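Tesel Endurance Trial 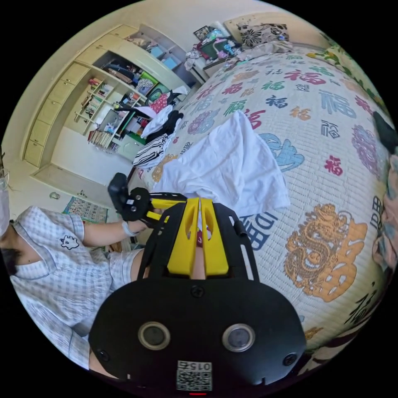 A white band worn on the left wrist, with a short-sleeved checked shirt.

The Tesel Endurance Trial is a motor race for production-based touring cars. It is held every March on the Tesel circuit, a road course of 16 corners near the town of Avent. The race lasts eight hours, starting at 10 in the morning and finishing at 6 in the evening, so the last laps are usually driven in low sun. It is organized by the Avent Motor Club.

History

The event began as a club race of three hours, in which one driver could do the full distance alone. After several drivers complained of tiredness, the club made a second driver obligatory. The eight-hour format came later, when the pit lane was widened and cars could be refueled safely during the race. The first race in this format was won by the Plustska team, which completed 184 laps. Heavy rain stopped the following edition for more than one hour, and the result was decided by the order at the last full lap before the red flag.

Format

Each car is shared by two or three drivers. No driver may stay in the car for more than 108 minutes without a rest, and a driver who goes over this limit receives a penalty of two laps. Refueling and changing of tires must be done separately. During refueling the engine is off and only the two fuel mechanics may touch the car.

The starting order is decided by the average of the best laps of two drivers from the same team. This rule was criticized by smaller teams, which often have one fast driver and one who pays for the season. The club has kept it until today.

Classes

There are two classes. Class A is open to cars with engines up to 3000 cc, and Class B is for smaller engines. Turbocharged cars have been accepted only in Class A. An overall victory by a Class B car has happened once, when the Chantharasri team made one fuel stop fewer than its rivals and took the lead in the last hour.

Notable drivers

Kibet Rugemalira holds the record for overall victories, with four. Three of them were with Plustska and the last one was with Chantharasri. He is also remembered for finishing second in a car which had only third and fourth gear for the final two hours.

See also
Touring car racing
Endurance racing
Avent Motor Club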